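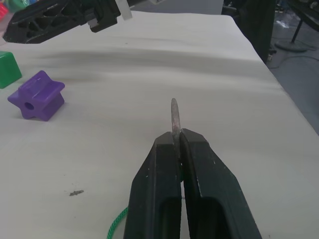

# Bead Stringing: Your Questions

**What cord should I buy?**
Braided. Green is lovely. The Serneo spool is 145 feet, which sounds generous until you meet a child with opinions.

**Do I need the stiff tip?**
Only if you value your evenings. A bare end frays by the third bead. 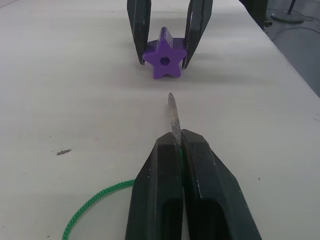
*Dindo Dizon, craft table lead, Jondis*
*Updated 12/05/2026*

**Which beads go on easiest?**
Chunky stars. Stand one up and aim for the hole in the middle.

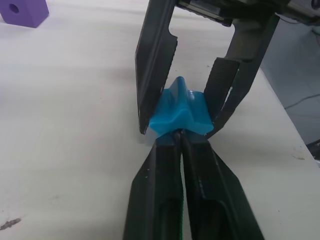

Round beads roll under the radiator, where we keep most of our collection.

**How many come in a bag?**
The Antal bag says 600. I have no plans to check.

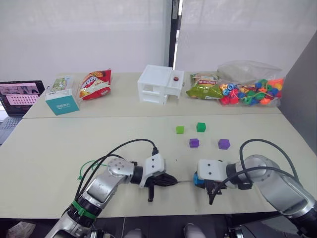 The big bag says 800 and costs more than lunch.

**Can I bring snacks?**
Yes, on the back table. Sticky fingers and cord don't mix.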